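Skip to content | Print this page | E-mail this page

Filed under: Datasets / Simulation / Gripper setup

# Grodska cell: wrist view set, simulated

Setup notes and data card for the Grodska cell, kitchen layout.

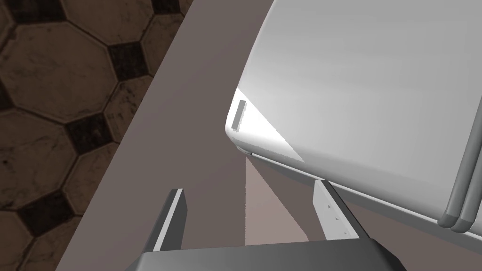 ## What is in the set

The set holds 3,262 rendered stills from the wrist view of one simulated cell. The cell has a single arm with a two-fingered gripper, a flat work surface, and a white appliance with tube handles. The floor is octagon-and-dot tile. It is the only object with a photographic texture; the appliance and gripper are left plain.

Stills are grouped into 118 runs. Each run starts with the gripper open and empty.

## Setting up the cell

1. Load the Hilmont scene file. Do not load the arm first or the wrist mount will attach to the world origin.
2. Place the appliance on the work surface and let physics settle for 400 steps.
3. Open the gripper fully. Check that both fingers show in the wrist view, with the palm at the bottom.
4. Move to the start pose near the lower corner of the appliance. The finger on the appliance side comes very close to the underside band at this pose. If the contact log shows a hit, back off 10 mm and save the new pose.
5. Run the Melavano calibration script and keep its output next to the run folder.

## Looking after it

- Recalibrate after any change to the wrist mount or finger model.
- If the fingers stop mirroring each other, reset the left joint offset to zero. The Wuisan exporter sometimes writes it twice.
- Keep lighting on the default preset. Older presets give hard shadows on the handles and should not be mixed in.

## Known problems

- The tile texture shimmers between stills when the wrist moves fast.
- Force readings are missing from the first 10 runs.
- The handles have collision shapes but no joints. The door does not open in this version.

## Version

Last changed 2026-05-18. Jointed handles are planned for June.

This site uses cookies to remember your display settings. Accept | Manage cookies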